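Workshop tips: recording fruit pickups at the coffee table

Updated January 14, 2019, by Rachid Zerouali

Set the orange on the bare wood and keep the rest of the fruit in the tray. Check all the camera views before you start the arm.

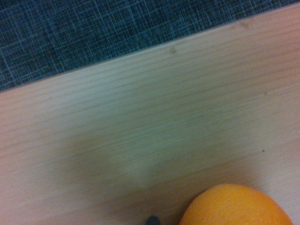
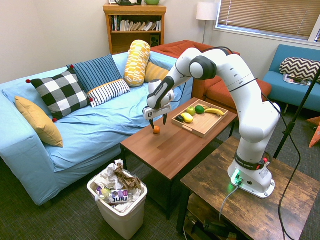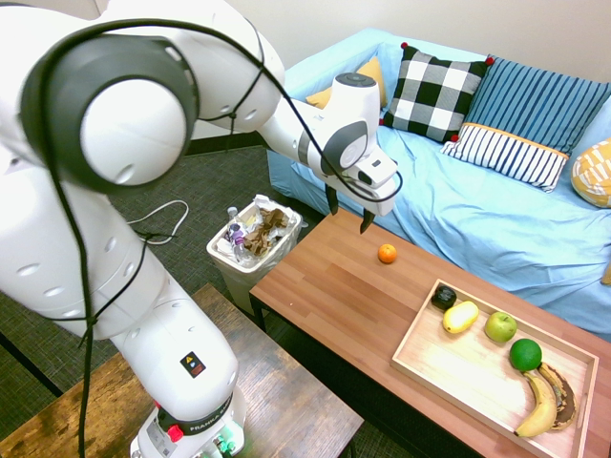
Before you save a run

Scrub through the wrist view first. A soft shadow on the wood is fine – a blank stretch is a delete.

Name the file with the fruit, then the run number: orange-47.

Move the orange a little between runs. We record 54 per fruit at Gulledell, and a set done all from one spot is no use for training.

Stop for 2 minutes when your hands get tired. Jerky runs go in the Sellitz folder.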